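Why Red Runs: The Chemistry of a Color That Won't Stay Put

Home laundry advice treats red as a matter of luck. Textile chemists treat it as a question of bonding, and they can usually predict which red shirt will stain a load and which will not from two facts: the fiber and the dye class. The care label gives the first. It almost never gives the second.

Cotton takes its color mainly from reactive dyes, which form a covalent bond with the cellulose. Once the bond is made, the dye is part of the fiber and ordinary washing will not remove it. The trouble lies in the portion that never bonds. During dyeing, some of the reactive dye combines with water instead of cotton. The spent molecule has the same color, but it can no longer react. It sits in the fiber, held weakly, until something rinses it out.

A mill is supposed to do that rinsing. A full wash-off after dyeing takes several baths, at least one of them near boiling, and it uses more water and heat than the dyeing itself. When a mill is short of time, the wash-off is where the time comes from.

Aiguo Yu ran a dye house for 21 years before moving to Pultora, a contract testing lab that checks finished garments for clothing importers. Deep reds, she says, fail more often than any shade except black and turquoise.

"A pale pink and a deep red can use the same dye," Yu says. "The red needs many times as much of it. If the same share goes unfixed, you have many times as much loose color to wash out. People cost the wash-off as if it were pink."

Polyester behaves differently. It is colored with disperse dyes, small molecules with low solubility in water, which move into the fiber at high temperature and stay there when it cools. There is no chemical bond. Polyester rarely bleeds in a cool wash, but it has a separate weakness: heat lets the dye move again. A red polyester shirt printed with white numbers can pass every wash test and still turn the numbers pink in a hot press or a stack of warm, freshly packed garments. The trade calls this dye migration. Printers deal with it by using low-cure inks or by laying down a gray blocking layer under the white.

Nylon and wool mostly use acid dyes, which attach by ionic attraction. These hold well in mild conditions and less well in alkaline detergent. Blends combine the problems. A cotton and polyester knit is often dyed in two stages, and loose disperse dye left on the cotton side will come off in the first few washes.

The standard lab check is simple. A swatch of the garment is sewn to a strip woven with bands of several common fibers, and the pair is agitated in a steel canister with detergent and, for some methods, steel balls. After drying, each band is compared with a gray scale running from 1, heavy staining, to 5, none. Most buyers want a 4 for light shades and will accept a 3 for dark red.

Pultora keeps 66 canisters running on a Tuesday, its busiest day, in a row of heated Stöcker drums. Readings are made by eye in a light booth and repeated on a Clidar spectrophotometer. Where the two differ by more than half a grade, a second technician reads the strip blind.

Rubbing is tested separately. A peg covered in white cotton is drawn back and forth over the cloth, first dry, then wet. Wet rubbing is the harder test for reds, and it predicts the common complaint about furniture: color transferred to a pale seat by a damp shirt. Once transferred, the dye is best treated before it dries, with cold water and a white cloth, blotting from the outside in. Check the upholstery's cleaning code first. A cushion coded S should not be treated with water at all.

At home, a new red cotton garment can be checked by pressing a wet white cloth against an inside seam for a minute. If color comes off, wash it alone, warm if the label allows, until the rinse water is clear. Salt and vinegar will not fix reactive dye.

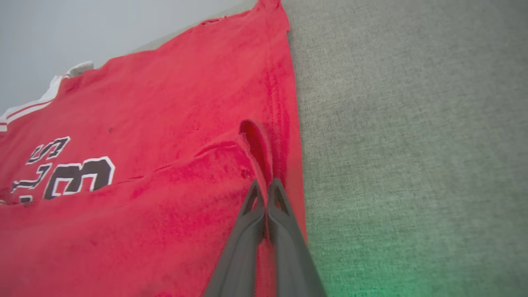

Color-catcher sheets do work, within limits. They carry a positive charge and pick up loose dye from the water, but they cannot pull color from cloth that is lying against other cloth. An overfilled drum defeats them. Yu uses one sheet for a mixed load and keeps new reds out of it for the first three washes.

214 shares | 38 comments
Contact the editors | © Alis Magazine. All rights reserved. | Back to top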